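Grimen library gets its big tables back, and I am very happy about it

I've been waiting to write this one since October, when the reading room at the Grimen branch library closed for new floors and I had to start doing my crossword in the car. It's open again. I was there at 8 in the morning, a little embarrassed to be that early, and there were already people on the steps with tote bags and travel mugs.

The short version, if you're reading this on your phone at a red light (please don't): the reading room is back in use, the hours are longer, you can borrow more things at once, and the late fees on children's books are gone for good. The long version is that I walked around the place for most of a morning and have opinions.

First, the floor. The old carpet was a sort of mustard color and it held on to every winter boot that ever crossed it. Now there's cork, and it's so quiet that I could hear somebody turning newspaper pages from the other side of the room. My sneakers didn't squeak once. The work took longer than planned after the crew pulled up the carpet and found two older floors under it, both of them glued down by someone who really meant it. So the closing that was supposed to end before the holidays went on well past them, and those of us who live on this side of town have been driving over to the Dramumen branch instead. Dramumen is a perfectly nice library. It also has parking for maybe a dozen cars and a children's corner right next to the quiet desks, so I won't pretend I'll miss it.

Second, the books. While the room was closed, the staff went through the whole local history section and re-shelved it, all 1158 items, and for the first time I can remember the old town maps are out where you can get at them. You used to have to fill in a slip and wait. Now they're in wide flat drawers by the window, and you just slide one open and look. I lost half an hour to a map of the streets behind the Mahmoudi bakery, from back when there was still a creek running through there. My own street is on it as a dotted line with a question mark. I plan to bring that up with my neighbors.

The borrowing limit has gone up to 30 items per card. I don't know who needs 30 items, but I was standing behind a family at the desk who looked ready to try, with picture books stacked up to the smallest one's chin. Loans on regular books are still 3 weeks, and you can renew by phone again, which was dropped a while back and which plenty of people asked for. New movies are still one week. The desk told me those rules may get another look in the spring.

Then there are the hours. Weekday closing time moves to 8 in the evening, and that's the change I hear the most talk about. If you work a normal day and have to get across town afterward, the old closing time meant you could return a book through the slot and that was pretty much the extent of your library life. I talked with a few people at the bus stop afterward and every one of them brought up the evenings before I did. One said she'd already picked her chair.

Not everything is finished. The upstairs restroom is still locked, the elevator has a paper sign on it, and the coffee cart from Cadiria that was promised for opening day hadn't shown up by the time I left. I asked, and was told it's coming "soon," a word I've learned to be careful with after this winter. You can bring your own drink in the meantime as long as it has a lid. The drinking fountain works and the water is wonderfully cold.
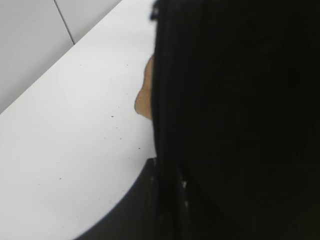

Tables were the thing people argued over most while all this was being planned, and I was one of the people arguing. One early idea was to swap the big shared ones for little round café tables, and I wrote a letter (all right, two letters) to say that you can't open a newspaper on a little round table, never mind a map. I'm also on record as a fan of a plain white top like the one in the photo, with a long straight edge and a light gray wall panel beyond it, because pencil lines and thin old paper are so much easier to see against something pale. Dark wood is handsome, but I'm at the age where I want contrast! Anyway, the big shared tables won, and there's room to spread out a whole weekend edition without putting your elbow in a stranger's crossword.

The lamps were a smaller fight. Some people wanted the old green glass ones kept, and others said they buzzed. They did buzz. They've been moved to the hallway, where they look lovely and can buzz at the coat rack all they like, and the reading room has new ones on bendy necks that you can aim wherever you want. I'd still like a few more outlets along the back wall, and I said so on a comment card. There's a box for the cards next to the front desk, and they do seem to read them — the phone renewals came out of that box.

If you've got books that were due while the branch was closed, bring them back whenever you can. Nothing from those months is being counted as late, and that goes for adult books too. The overnight slot has been moved around to the left side of the building, next to the bike rack, so don't do what I did and stand pushing a cookbook at a blank wall where the slot used to be.

Story hour starts up again next week at 10 in the morning, in the small room off the lobby. The map drawers are open whenever the building is, and you don't need a card to look through them. Just wash your hands first if you're coming from the bakery.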